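4.2 Outdoor play and the problem of the pledge

The second strand of our review concerns outdoor play campaigns, in which families are asked to promise a set amount of time outside over a season. Claims for these schemes are generous. We were less sure, and the evidence set out in this section has not made us surer. Most of what is known about them comes from the pledges, and a pledge is a poor measure of anything except willingness to sign one.

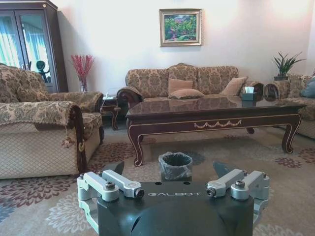
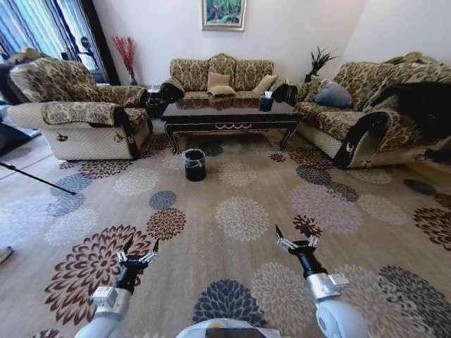
Figure 6. Living room floor with patterned carpet: (top) wastebasket with grey liner; (bottom) sofas and coffee table.

The largest campaign we looked at ran in the town of Brundberg, where 745 households were invited to take part and 600 signed up in the first month. The organisers reported this as a success, and the local press repeated it. By October, 219 households had returned a play diary. The published summary gives the average weekly time outdoors for those 219 and then speaks of "Brundberg families" as if the other households had behaved in the same way. We can find no reason to believe that they did. Parents who fill in a diary every week for a whole summer are likely to be the parents who were taking their children to the park already.

We asked for the diaries kept before the campaign began and were told that there were none. Without them, the claim that play increased rests on one question in the closing survey: "Do you feel your family now spends more time outside?" Most people said yes. It was the end of summer, the question came from the people who had run the scheme, and a returned form entered the family in a prize draw for a tent. We would have said yes too.

The Stidex trial is better designed and deserves a fairer hearing. Children wore a small clip that recorded daylight, so that time outside did not depend on anyone's memory. The gain was real but small, and it was confined almost wholly to the first fortnight. After that the two groups cannot be told apart. The authors describe the early rise as "promising". A plainer reading is that children enjoy a new thing for two weeks. The clip also has its own weakness, which the authors mention only in a footnote: it cannot tell a child climbing a tree from a child sitting in a conservatory with a comic.

A further difficulty is what counts as play. In the Kasia handbook, which several of the schemes used, walking to school counts if the child "engages with the surroundings". Gardening counts, but only if the child chose it. Swimming counts in a lake and does not count in an outdoor pool. We tried applying these rules to a sample of diary entries and two of us, working apart, disagreed so often that we gave up on the exercise. Parents, who had the same handbook and far less patience for it, can hardly have done better.

The weather receives strangely little attention. Brundberg had a dry, warm summer in the year of its campaign. The Delaunay scheme, which copied the Brundberg materials almost word for word, had a wet one and reported a fall in outdoor time. Its organisers blamed the weather. They may well be right, but in that case the Brundberg organisers ought to thank it, and their report does not mention it once.

None of this shows that outdoor play is a bad thing, or that children would not benefit from more of it. We take both points as settled enough for our purposes. The question is whether asking families to make a public promise gets more children outside, and for how long. On the studies available to us, the answer to the first part is "perhaps, a few", and the answer to the second is "until the novelty goes". Cheaper and duller measures, such as leaving school playing fields unlocked until seven in the evening, have hardly been tested at all. We return to these in section 4.3.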